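Print this page | E-mail this page

Search the manual Go

Section 7: Cold-Weather Set-up of the Zeltton Stable Monitor

This section applies to foaling boxes and mare barns fitted with the Zeltton system. Complete it before the first hard frost, and in any case before January foalings begin.

1. Close the top doors on the windward side. Leave the ridge vents open.

2. Hang the temperature sensor at the height of the foal's back, out of reach of the mare.

3. On the Munder control panel, select Winter, then Foaling Box. Set the low alarm to 7 degrees.

4. Set the reading interval to 15 minutes and press Save.

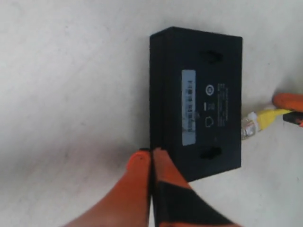
Underside, showing the two keyhole mounting slots.

5. Enter the number of each box in the Wei barn list. The list holds up to 500 entries.

6. Test the alarm from the panel. The sounder should be heard in the yard and in the sitting-up room.

Note: Foals wearing rugs may be turned out in dry, still weather. Check under the rug by hand at each feed — a sensor reading is no guide to the warmth of the animal.

Caution: Do not hang heat lamps over deep straw. Keep all cables outside the box and above the height of a rearing horse.

Caution: Automatic drinkers may freeze while the air in the barn remains above the alarm setting. Inspect them morning and evening.

For boxes fitted with the Plaltotitz heated drinker, continue to Section 8.

Print this page | E-mail this page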